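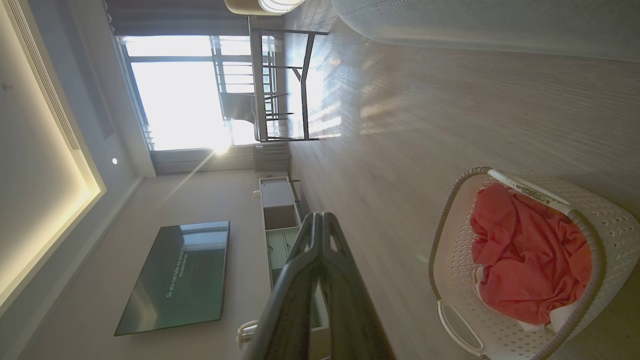
Residents > Brustness House > Meetings > Minutes

Search minutes Go

Brustness House Shared Living Meeting
Friday, February 10, 2023, in the second-floor living room

The meeting opened late, the sofa having filled up first and the latecomers having gone back for kitchen chairs. The July minutes were approved without being read, as is traditional.

1. Laundry in the living room

The white plastic basket with the braided-look rim was raised again. Its owner said that it is a perfectly good basket, that it has two handles, and that anyone who minds it on the floor may use either of them. The meeting replied that the living room is for sitting in.

There was a long discussion of whether laundry in a basket counts as put away. One resident held that it does, the basket being a kind of furniture. Another held that it counts as put away for one evening and after that becomes a display. The second view carried.

Agreed: baskets may stay in the living room overnight and no longer. After that they go outside the owner's door, contents unfolded and without comment.

2. Reds and whites

A resident asked whether coral-red things and white things ought to be sharing a basket at all. The owner said sharing a basket is not sharing a wash. The resident recalled the pink pillowcases of July. The owner said those were – and this was asked to be recorded – "closer to peach."

Agreed: no house rule on colors. Anyone adding to another person's load does so at their own risk.

3. The dryer

Hasitz has quoted $190 to repair the dryer on the second floor. Jernari quoted $400 and included a brochure. The brochure was admired. Hasitz was chosen.

Until the repair, drying racks may be used in the hall but not in front of the stairs. The request to use the back of the sofa was refused, with one abstention from the sofa.

4. Floor

The sun comes in low at this time of year and shows everything on the planks. A proposal to sweep more often was supported warmly by everybody and taken on by no one. A proposal to close the curtains was ruled out of order.

Agreed: sweep on changeover days, under the table included.

5. House fund

The fund stands at $2,000 before the dryer. Monthly contributions stay at $20. The Tesfamariam invoice for the hall light was passed for payment.

6. Any other business

One gray sock, found behind the sofa, was passed around and not claimed. It is on the hall shelf.

The meeting closed when the pizza came.

Comments

thirdfloorback: Can we get a ruling on ironing boards? Asking before I buy one.

basketowner: It was peach.

unit6: The sock is mine. I have the other one. Please leave it on the shelf, I'm away until Tuesday.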